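Insertion policy keeps stalling just above the hole

levente_a
Chunk size is 64 at the moment and I've trained on 200 demos. The approach is fine, then it dithers over the slot and never commits. Anyone else on the Jarkix stack seen this?

pallum
Your chunks are far too long for contact work. Drop to 16 and replan more often.

brock_c
Not sure I agree, pallum! Short chunks made mine dither worse, every replan changed its mind. I'd look at the demos for pauses first and trim those out.

pallum
Trimming hides it though. Mine was fixed by chunk length and nothing else.

levente_a
Will try both, ta. My hunch is still perception, mind. The segmentation gets the red base every time, but the dark block and the cylinder standing in it are nearly the same brown-grey, and the mask keeps swapping their labels. The bow-tie hole is empty and it sometimes gets tagged as a part too (it's dark as well, I suppose). 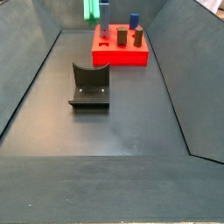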